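## About Trendereck

Trendereck runs a returns and sorting center for household goods, toys and packaged food. We receive over 4000 items per shift. Each one has to be identified, checked and put in the right bin before it can go back to a shop or on to recycling.

Until August, all of that was done by hand at 20 benches. Two of our lines now use robot arms for mixed, loose items. New picking routines are worked out in simulation first, with fruit, balls, bowls, blocks and damaged cups on one table, and reach the floor only after sign-off by the shift team.
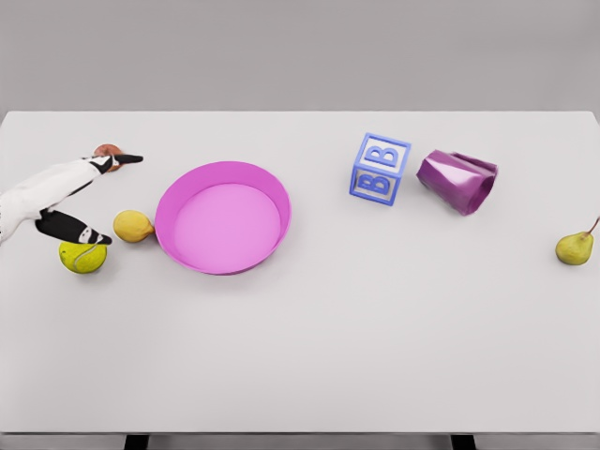
Dalva Lopes puts it differently: the arm takes the reaching, and she keeps the deciding. Her wrists hurt less at the end of a shift, she says, but the work asks for more attention than it used to, and she would like longer breaks between screen checks.

Breaks at the screen stations are under review. No bench jobs were cut when the lines changed over. Sorters were offered 3 weeks of paid training and now handle exceptions, grip settings and quality checks – tasks that sat with an outside contractor before. Pay grades were adjusted to match.

Wagner Vieira leads the line teams. Janaína Araújo is responsible for simulation and testing. Questions about training places go to Gleice Falcão at the front office.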